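Zastus opens orders for Lukmont adventure motorcycle suspension kit

Wednesday, September 2, 2020

Zastus, a supplier of aftermarket chassis parts for dual-sport and adventure motorcycles, has opened dealer orders for the Lukmont, a fork and shock kit for mid-weight road-legal trail bikes. The kit replaces the internals of the standard fork and the complete rear shock. No cutting or welding of the frame is needed.

The Lukmont was developed for riders who carry luggage on unsealed roads. Standard suspension on most machines in this class is set up for a solo rider without bags. When panniers and a fuel bladder are added, the rear of the motorcycle sits low, the steering slows and the shock uses most of its travel before it meets a bump. The kit corrects ride height first and then adds damping to suit the heavier load.

At the front, the kit supplies a pair of cartridges, springs, seals and top caps. Compression damping is adjusted at one cap and rebound at the other, so that each circuit can be changed without affecting its neighbour. At the rear, the shock uses a remote reservoir and a hydraulic preload adjuster that can be turned by hand with luggage fitted. Springs are offered in two rates, one for solo riding and one for a rider with a load of up to 60 kilograms.

"The preload adjuster was the part we spent the most time on," said Vendula Jireš, chassis engineering lead at Zastus. "Riders told us they knew their sag was wrong but would not unpack the bike to get a C-spanner onto the collar. We moved the control to the side of the subframe, clear of the pannier rack, and gave it a knob large enough for a gloved hand."
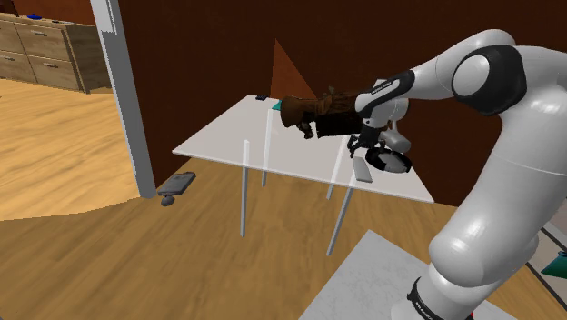 A simulated robotic arm holding a brown, textured object above a tabletop.

Valve bodies and shims for the kit are machined by Wornix to a Zastus drawing. Each shock is filled under vacuum, charged with nitrogen and run on a dynamometer before packing. The printed trace is supplied in the box and carries the same serial number as the shock body, so a service agent can compare a used unit with its original figures. Units outside the tolerance band are stripped and rebuilt.

Zastus recommends that the fork oil be changed after the first 35 hours of off-road use and that the rear shock be serviced every second season. All wearing parts, including bushes, seal heads and bladders, will be sold separately. The shock can be rebuilt by any workshop equipped for nitrogen charging.

Distribution will be handled by Barrios, which will hold stock of complete kits and spare springs and will run fitting courses for dealer technicians. The courses cover fork disassembly, static and rider sag measurement, and warranty inspection.

"Dealers wanted a kit they could fit in a day without sending the forks away," said Ivan Pasichnyk, product manager at Barrios. "The instructions are written for a general workshop. Apart from a cartridge holding tool, which we will lend to dealers at no charge, everything needed is normally on the wall."

The Lukmont carries a two-year warranty against defects in materials and workmanship when fitted by an authorised dealer. Competition use is excluded. Deliveries to dealers are scheduled to begin in February. Colour options are limited to a black spring with either a black or a silver reservoir.

Dealer enquiries should be directed to the Barrios trade desk. Technical enquiries should be directed to the Zastus chassis department.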